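# Rules for Robots That Work Near Switches

Dec 4, 2022

A robot does not know that electricity is dangerous. It has no idea what a spark is, and it can't feel nervous. If a robot is going to work with electrical equipment, people have to give it rules, and people have to follow rules of their own.

A rule that one workshop makes up for itself is called a house rule. A rule that many people agree on and write down is called a **standard**. Standards are why a plug made in one factory fits a socket made in another. There are standards for robots too. They cover things like how a robot must stop, how hard it may push, and what has to happen before a person can walk up to it.

At the Prelterent training shop in Brerholm, the house rules for robots fit on one sheet of paper. Jessie Urquhart wrote the first version in August. It had 20 rules, and people kept forgetting some of them. The sheet now has 14.

## Some of the rules

**Know how to stop it.** Every person in the room must be able to point to the robot's stop button before the robot is turned on. A stop button is usually red and shaped like a mushroom, so you can hit it with your whole palm. You don't have to aim.

**Stay behind the line.** When the robot's arm has power, people stand behind the tape on the floor. At Prelterent the tape is 70 inches from the robot's base. If you drop your pencil over the line, it stays there until the arm is switched off.

**Two people, always.** The robot never works with only one person in the room. One runs the robot. The other watches and does nothing else — no phone, no homework, no sandwich.

**One job at a time.** The robot is told which control to use and what to do with it. When that job is finished, it waits. It doesn't go on to the next control until a person says so.

**Go slowly near the panel.** A robot arm can move fast across open space, but it has to slow down before it touches anything. A slow hand that misses a button does less harm than a fast one.

**Look for the label.** Before a job starts, a person reads the label on the control out loud, and the second person checks it against the job sheet. If the two don't match, the job doesn't start.

**Write it down.** Every job goes in the logbook, including the ones that went wrong. Jessie says those pages get read the most.

## What the colors and signs mean

Control panels use colors so that people can understand them quickly. On many panels, a green button means start and a red button means stop. The big mushroom button is for emergencies. Lamps have colors too, but a lit lamp can mean different things on different machines, so you always check the label.

A triangle with a lightning bolt in it is a warning about electricity. People can understand the lightning bolt even if they can't read the words next to it. The words 有电危险 are Chinese, and they mean "Danger, electricity."

Closed doors are part of the rules as well. The wires are kept inside a cabinet, and the controls are on the outside. A robot working on the outside has no reason to open the door, and at Prelterent it isn't allowed to. Only a trained electrician opens a cabinet, and the power is turned off and locked off first. 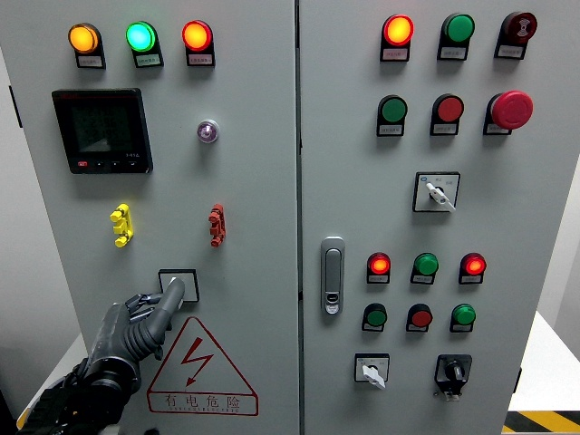
A robot hand reaches for the controls on the left-hand door, with one finger held out.

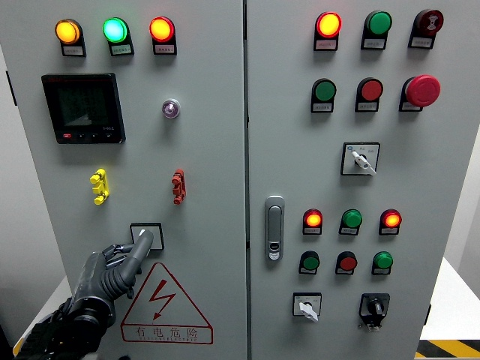 **Can a robot break a rule on purpose?**

A robot doesn't decide to be naughty. It does what its program and its parts make it do. If it does something against the rules, then the program had a mistake, or a part failed, or a person gave it the wrong job. The people in charge have to stop it, find the cause, and fix it before the robot works again.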